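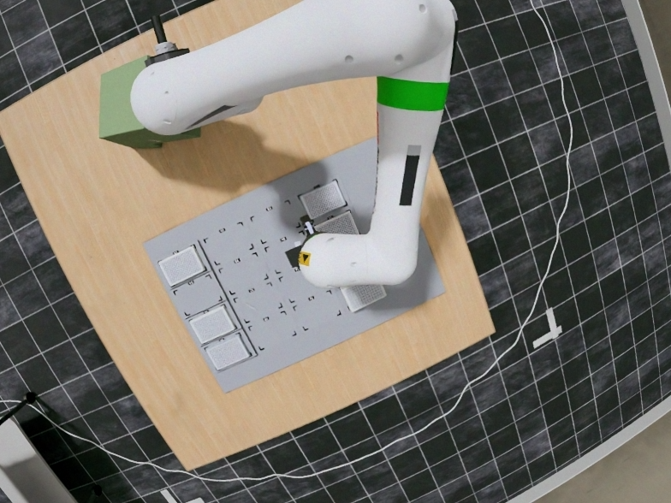 4.2 Configuração da célula simulada

A comparação entre garras foi conduzida inteiramente em simulação. O modelo da célula compreende um braço articulado fixado a uma base verde sobre mesa de madeira clara e um tapete cinza impresso com marcas de canto, que definem as posições admissíveis para as placas de poços. Seis placas são distribuídas pelo tapete no início de cada episódio, e as posições restantes ficam livres para servir de destino (Figura 3, vista superior da célula com o punho do braço sobre o lado direito do tapete).

Foram avaliados dois modelos de garra de dois dedos, designados Panov e Bumar conforme o projeto de origem da geometria. Ambos foram acoplados ao mesmo flange, com a mesma massa nominal e o mesmo ponto central de ferramenta, de modo que a trajetória planejada fosse idêntica até a fase de aproximação. O controlador de impedância Stornosska foi mantido com ganhos fixos em todos os ensaios; o controlador de posição Mac Suibhne serviu de referência.

Cada combinação de garra e controlador foi submetida a 202 episódios. Um episódio consiste em aproximação vertical, fechamento, elevação e deposição em uma posição livre. Considera-se falha qualquer contato do dedo com uma placa vizinha antes do fechamento, bem como desalinhamento residual superior à tolerância da posição de destino. A aproximação à coluna direita é o caso mais restritivo, pois as placas sucessivas deixam pouca folga para a abertura dos dedos.
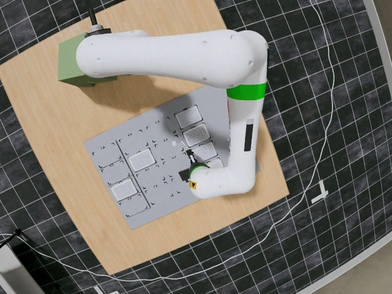

Bláthnaid Hennessy objetou, na discussão de uma versão preliminar, que a folga entre placas vizinhas favorece a garra de dedos mais estreitos independentemente do controlador, e que o efeito dos dois fatores deveria ser separado. A objeção foi incorporada ao protocolo: a análise passou a tratar garra e controlador como fatores cruzados, e a abertura inicial dos dedos foi igualada nos dois modelos.

Com essa correção, a vantagem da garra Panov nas posições densas diminuiu, mas não desapareceu. Sob o controlador Mac Suibhne, as falhas concentraram-se na fase de aproximação. Sob o Stornosska, predominaram os desalinhamentos na deposição, atribuídos à complacência lateral do punho. A garra Bumar mostrou-se menos sensível à troca de controlador, ao custo de um tempo de ciclo maior.

A vista lateral foi empregada na inspeção da altura de aproximação, grandeza que a câmera superior não permite avaliar com precisão suficiente.

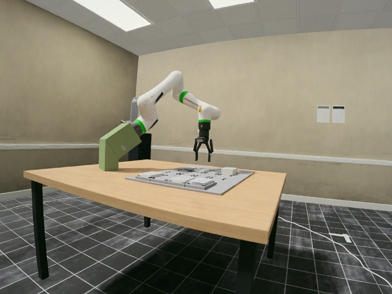

4.3 Sensibilidade ao ponto de vista

Para verificar se a política de preensão depende da câmera utilizada, os ensaios foram repetidos com a vista lateral como única entrada visual. As poses iniciais e as sementes aleatórias permaneceram inalteradas. A degradação foi maior nas posições do fundo do tapete, onde a estimativa de profundidade apresenta maior variância, e afetou as duas garras em medida semelhante. Os resultados por posição constam do Apêndice B.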